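Plastic Bags: Where Ours Go and How to Store the Ones You Keep

February 12, 2024

The bag drawer in the Koskela building kitchen stopped closing again last month. When it was emptied out onto the counter, most of what came out was plain black bags, the kind that come with takeout orders and small hardware purchases, along with a good many bread bags and some mailers from packages. A few had holes in them. One had a receipt from July in the bottom.

This item covers what to do with bags from now on, both at the building and at home. The short version is that the drawer is being replaced with a box by the back door, the box has a limit, and anything that goes in it should be folded first.

What the box is for

The box is for clean plastic bags that someone could use again. It holds about as much as the drawer did when the drawer was working properly. Please take from it freely. People have been buying new small trash can liners for the upstairs rooms when there were perfectly good bags one floor down, and those two things can cancel each other out.

Bags with food on the inside should go in the trash. So should bags that have torn along a seam. A pinhole near the top doesn't matter much for a liner, so use your judgment on those.

Bread bags and produce bags should be shaken out before they go in. Crumbs at the bottom of the box were the reason for the ants, and we would like to skip the ants this summer.

Mailers are a separate matter. Most of them have a paper label that doesn't come off cleanly. If you plan to reuse one, keep it at your own desk. If you don't, take it to the film plastic bin at the Dasuvton drop-off, and cut the label out first.
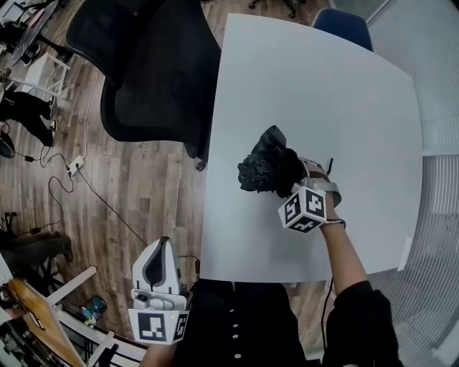
Folding is the part that people skip, and it makes the biggest difference to how much fits. A bag that gets balled up in the hand traps air and springs back open as soon as you let go of it, so a drawer full of them is mostly air. Thin black bags are the worst for this. The one on the white table is a fair sample, bunched up and wrinkled all over with a flap standing up at the top, and it takes up far more room than the same bag would lying flat. A bare tabletop is the right place to work, though. You need enough space to spread the whole bag out, and a smooth surface lets you push the air out with the side of your hand.

To fold a bag flat:

Lay it down with the handles away from you and tuck the side gussets in where the factory creases are.

Smooth it from the closed end toward the handles. Go slowly with thin bags, which will bunch up ahead of your hand if you rush.

Fold it in half lengthwise, and then in half again. You should have a long strip.

Roll the strip up from the closed end, or fold it over on itself in squares. Rolls stand on end in a box and are easier to pull out one at a time. Squares stack better in a shallow drawer.

If there are handles, wrap one around the roll and tuck the other one under it. Bags without handles will need a rubber band, or can be packed snugly enough that they hold each other shut.

The first few will come out lumpy. After 10 or so it goes quickly, and it's an easy job to do while waiting for the kettle. Bags that have been crumpled for a long time never go completely flat. Fold them anyway and put them near the front so they get used first.

Sort by size if you can. The box has 3 sections, marked small, medium and large on the cardboard. Small means anything that fits a bathroom trash can. Large means anything you could put a winter coat in. Everything else is medium.

The limit

When the box is full, it's full. Please don't start a second one or hang a bag of bags on the door handle. Take the extras to the film bin. Dasuvton accepts them clean, dry and empty, and it doesn't matter to them whether they are folded. The bin is on the left just inside the gate, past the cardboard.

The Uvuvville branch already works this way and has kept to one box since July. They keep theirs under the sink, which we can't do here on account of the pipe.

At home

The same method works in a kitchen cabinet. An empty tissue box holds a surprising number of rolled bags and fits on most shelves. It also helps to put a folded bag in your coat pocket and another in the car, so that you come home from the store with the bag you left with.

If you have a large number of clean medium bags at home and no use for them, hold on to them until the spring plant swap. They'll be needed for carrying pots. Bring them folded, please, and leave them on the table in the front hall.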